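# Where Does the Water Go?

*Rikville Kitchen Science, sheet 3. Words by Kirstin Lennox, for readers who have been told to do the dishes.*

Somebody washes a plate. Somebody stands it in a rack and wanders off. Later the plate is dry, and no one in the house has lifted a finger. Grown-ups take this completely for granted, the same way they take it for granted that socks go missing.

The water went somewhere, though. It took two different roads, and you can catch it on both of them.

## Road one: down

Gravity pulls on water exactly as it pulls on you, your toast and your little brother. If a plate is lying flat, the water on it has nowhere to go, so it sits in the middle like a very small, very boring lake. Tip the plate up on its edge and the lake becomes a slide. Most of the water runs to the bottom and drips off.

Watch the last drop. It hangs on the rim for a long time, getting fatter. Water is made of tiny bits called **molecules**, and they pull on each other. They also cling to the plate. A small drop is light enough for all that clinging to hold it up. When more water trickles in, the drop gets too heavy, and off it goes, usually onto somebody's clean counter.

## Road two: up

After the dripping stops there's still a thin layer of water left, and some stubborn dots. These go into the air.

The molecules in water are always jiggling about, even when the water looks perfectly still. A few at the surface jiggle hard enough to break away and float off. You can't see them leave. This is called **evaporation**, and it's the same thing that happens to puddles, wet hair and the swimsuit you left on the bathroom floor (slowly, in that last case, and with a smell).

Three things help evaporation along:

- **Warmth.** Warm molecules jiggle harder, so more of them get away. A plate rinsed in hot water dries sooner than one rinsed in cold.
- **Moving air.** The air right next to a wet plate fills up with water. A breeze shoves it aside and brings in drier air.
- **Room.** Water can only escape from a surface that touches air. Press two wet plates together and the water between them is stuck there.

That last one explains the Great Stack of Gerum Street. My cousin Riaan Zwane was once asked to put the plates somewhere to dry. He put them in a pile. It was a very neat pile. The next morning the top plate was lovely and the rest were as wet as frogs. Riaan still says the instructions were unclear.

## Why bowls are awkward

A plate is nearly flat, so almost any tilt will drain it. A bowl was invented to hold liquid, and it goes on doing its job whether you want it to or not. Set it down the right way up and it keeps its water. Turn it all the way over on a flat counter and the water runs out, but then damp air gets trapped underneath, like breath inside a snorkel mask. On its side, leaning a little downward, a bowl can drain and get some air as well.

Many bowls and plates also have a raised ring on the bottom, called a **foot ring**. It keeps them steady on the table. It also makes a tiny moat when the bowl is upside down, which is why a bowl you thought was dry can suddenly tip cold water down your sleeve.

## Try it: the drying race

You'll need two plates of the same kind (ask first, and don't pick the ones from your grandmother), a rack, a tray and a clock.

1. Dip both plates in water.
2. Stand one in the rack. Lay the other flat on the tray.
3. Leave them alone. This is the hard part.
4. Look at them every 3 minutes and write down what you see. Draw the wet patches if you like drawing better.

Zinhle Mofokeng tried this with a third plate in front of a fan, and reports that the fan plate won and that her notes blew behind the stove. 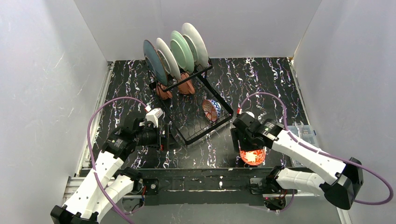
Loading a rack well mostly comes down to leaving gaps and letting each dish lean the way it likes. Plates do best standing in a row, and a good rack gives them something tall to lean against. The black rack in the photo has a raised part at the back, where the blue-grey, white and pale green plates are standing with a big off-white one at the end. The reddish-brown bowl and the one with the blue zigzags are down in the open part, on their sides, leaning on each other like two people on a long bus ride. Where they touch is the place to check with a finger before you put them away. The orange-red bowl with the white leafy shapes inside is out on the counter. If it were yours and it were wet, which way up would you put it?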